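About Pulham Lisen

We write the rules for robots that work in stores. It is not the glamorous end of the business. Glamour went to the people who build the arms, and we got the binders.

Sorin Karagiannis started the company after reading a 332-page safety manual that covered lightning strikes in detail and shoppers in one paragraph. His replacement ran to 21 pages. A grocery chain called Zupan adopted it that April, mostly, we suspect, on weight.

Today our handbook is used in 524 stores. It says how fast a machine may move when the doors are open, who can stop it (anyone), and what has to be written down afterward (more than you'd like). We revise it twice a year and argue about it the rest of the time.

Our one house rule is that no shelf task goes into the handbook until we have done it by hand ourselves. Steady the neighbors, hold the bottle below the neck, keep the base on the shelf until the grip is sure. Staff at our Dedier practice store have now logged almost 700 hours of this.
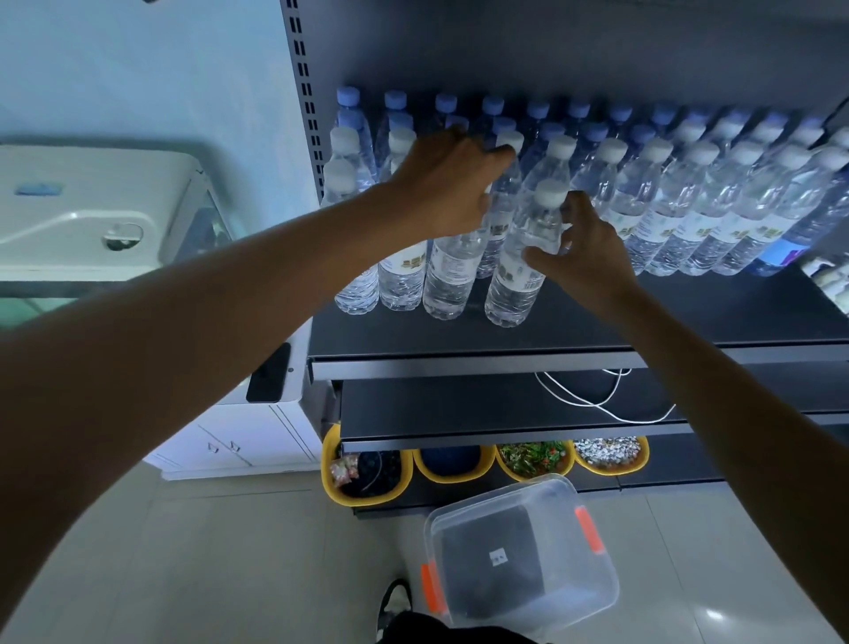 New hires spend their first two weeks on stocking before they are allowed to write a sentence about it. Some of them find this insulting — they usually write the best sentences.

We don't sell robots, and we don't take commissions from people who do. If you would like a copy of the handbook, or would like to complain about section four, write to the office. Section four has its own folder.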